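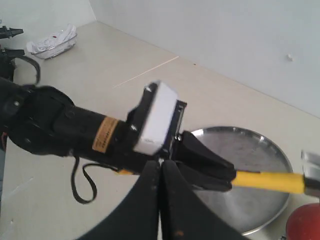

3.2. Mangos, bandejas y otras cosas de taller

Figura 4. Herramienta de mango amarillo sobre la bandeja redonda de acero inoxidable.

Confieso que esta es mi parte favorita del estudio. De las 720 fichas que revisé con Aniela Piątek, las que más me entretuvieron fueron las de mangos de color (¡los amarillos ganan de calle!). En la Figura 4 el mango va en horizontal y acaba en una cabeza metálica brillante, tipo martillo, y es justo ese contraste el que nuestros encuestados decían localizar antes en una mesa clara. La bandeja me interesa por otra cosa: el acero rayado devuelve reflejos a manchas, y ahí una pieza plateada pequeña se pierde enseguida. Vuelvo sobre ello en 3.4, con los datos de Ciltar.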